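Reading a Spec Sheet: Handout 4
Consumer Electronics and the Press, 9/17/19
Tutor: Sanne Van Wijk

1. Where the numbers come from

Take the Drulon Onora, a mid-range phone that had been "confirmed" on a dozen sites by the end of May. Go back through the links and you reach one post with no named source. Every later article cites another article. Twelve reports, one claim. Please don't count them as twelve in your essays.

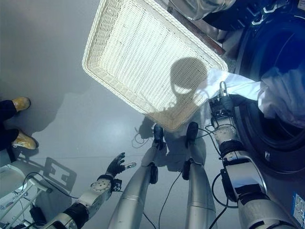 2. Which numbers matter

Battery: 3,000 mAh says little until you know what the screen and chip draw. Two phones with the same figure can be hours apart.

Weight: 155 g, quoted without a case and, in the first leak, possibly without a battery. The post doesn't say.

Benchmark: the leaked score was 1,717. Which test? Which version? One run or the best of 5? If the writer can't tell you, leave it out.

Camera: more megapixels will not rescue a small sensor. Makers know this and print the big number anyway.

3. Words to distrust

"Expected", "tipped", "set to feature". These let a writer print a guess and keep the credit if it comes good.
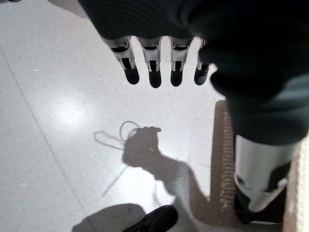

"Up to" is worse. A charging speed of "up to" anything may hold for a few minutes on a nearly flat battery. Ask for the time from empty to full, with the charger that comes in the box, and see how often the press office replies.

"Premium feel" can be crossed out wherever you meet it.

4. For next week

Find two launch stories on the Talavera Bavunine, one from before release and one from after. Mark each claim as sourced, copied or guessed. Bring both on paper, with the links written out in full. I have seen enough screenshots.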